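O-ring

An O-ring is a loop of flexible material with a round cross section, used to stop liquid or gas from leaking between two parts. It sits in a groove and is squeezed when the parts are put together. O-rings are found in faucets, pumps, fuel systems, garden hoses and scuba gear.

Materials

Most O-rings are made of synthetic rubber. Nitrile is the usual choice for oil and fuel. EPDM holds up well in hot water and steam but swells in oil. Silicone stays flexible in the cold and tears easily, so it is used mainly where the parts do not move. Hardness is given on the Shore A scale, and softer rings seal better on rough surfaces at low pressure.

Sizing

An O-ring is described by its inside diameter and the thickness of its cross section. Inch and metric series both exist, and a ring from one will often seem to fit a groove cut for the other, then leak. The Sokine catalog lists 400 sizes, of which 27 are stocked in silicone. Worn rings are poor guides to size, as rubber flattens and stretches in use.

Installation

Grooves are cleaned and checked for burrs before a new ring goes in. A thin coat of grease helps the ring slide into place. Petroleum grease should be kept away from EPDM. The ring must not be twisted or rolled over threads, and stretching it more than 5 percent once seated shortens its life.
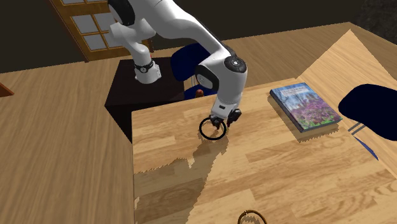 Storage

Rings are kept flat, out of sunlight and away from electric motors, which give off ozone. They should not be hung on hooks or pegs.

See also

Gasket
Quad ring
Backup ring
Compression set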